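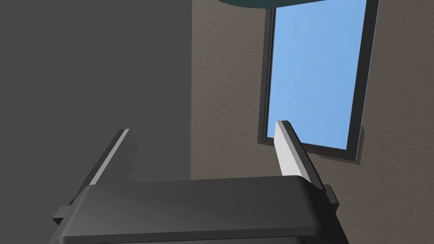 Libraries should stop charging for the use of their meeting rooms

The public library in Cistthorpe has two meeting rooms. The larger one seats 23 people and the smaller one seats 9. Until last September both were free to anyone with a library card. Now the large room costs $7 an hour, and the small one will follow if the current budget goes through.

Seven dollars is not much money. That was the main argument for the fee, and I heard it from people I like and usually agree with. I think they are wrong, and I think other towns that are looking at the same idea should wait before copying it.

Start with what the rooms are used for. I have gone to a Spanish conversation group in the large room for years. Before us there was a grief group, and after us a set of retired machinists who restore clocks. None of these has a bank account. A group like that has no dues and no officers. It has a person with a key ring and a list of phone numbers. When a fee shows up, somebody has to collect it, keep track of it, and decide what to do about the member who never has cash. Our group now passes an envelope around. Two people have stopped coming, and I can't prove the envelope is why, but one of them used to put in a handful of quarters and look at the table while she did it.

The fee is also hard to pay. The library does not take cards at the desk for room rentals. You pay through a booking site called Plodness, which wants an account, a password, and a phone that can receive a code. The clock people do not all have such a phone. The old system was a paper calendar on a clipboard. It had its faults, and double bookings were one of them, but a person could walk in and write a name on it.

Then there is what the town gets in return. According to the budget summary handed out at the winter meeting, the fee brought in $816 between September and the end of the year. Out of that the library pays Plodness for the service. The summary does not say how much, and when I asked I was told the cost was part of a larger software line and could not be split out. It may be that the town came out ahead by a few hundred dollars. It may also be that it lost money. I would have thought somebody would want to know before extending the fee to the second room.

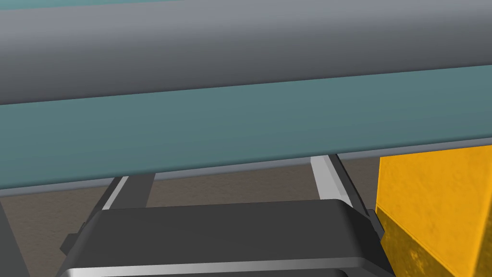 People who support the fee make a fair point about no-shows. Under the clipboard, groups would reserve the large room for months ahead and then not turn up, and a parent with a room full of scouts would be sent away from an empty room. I have seen that happen. A charge does discourage it. So would a rule that says a group that misses two bookings loses its place until the next quarter. Koo, the next town over, has such a rule, and its rooms are free. The librarian there told me they have had to use it only a few times.

The other point is fairness. Why should taxpayers who never use the rooms pay for the lights and the cleaning? I take this seriously, but it is an argument against most of what a library does. I have not borrowed a children's book in thirty years. I have never used the microfilm reader. I pay for both and I am glad to, and the people who use them pay for the Spanish shelf I wear out. If each of us paid only for our own corner, the library would be a shop, and a fairly poor one.

There are places to meet that cost money already. Fistitz, the coffee shop on the square, will let you have the back tables if everyone buys something. It is a good coffee shop. It is also loud, and a grief group cannot meet there. The churches are generous with their basements, but some people will not go into a church that isn't theirs, and some will not go into one at all. The library was the one warm room in town where you did not have to buy anything or believe anything.

I would support a charge for businesses. If a company wants the large room for a sales talk, it should pay, and $7 an hour is too little. Most libraries I know of that charge at all make this distinction, and it takes one extra line on the form.

The budget hearing is on Mar 6, 2026, and the room fee is a single line near the back, under miscellaneous receipts. It will be easy to skip over — the roads and the new water main will take up most of the evening. Anyone who uses the rooms should plan to stay until the end. The public comment sheet is at the front desk, and you have to sign it before the meeting opens.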